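Herath Turkey Call Log

Herath is 1719 short notes on box calls and slate calls, written down by hunters near Sanden over 3 spring seasons. Tyson Petrenko typed them up, including the swearing, which we later took out.
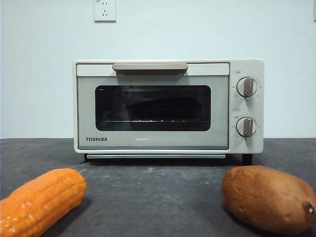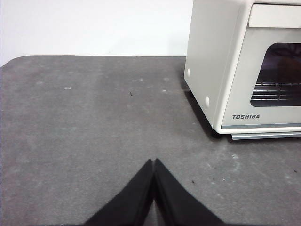
Each row has the call used, the time of day and whether a gobbler answered. "Answered" is the hunter's word for it, so allow for pride. 14 rows list the call as "yelling" and were kept.

Corrections go to Viorica Kelmendi, who hunts in April and replies in May.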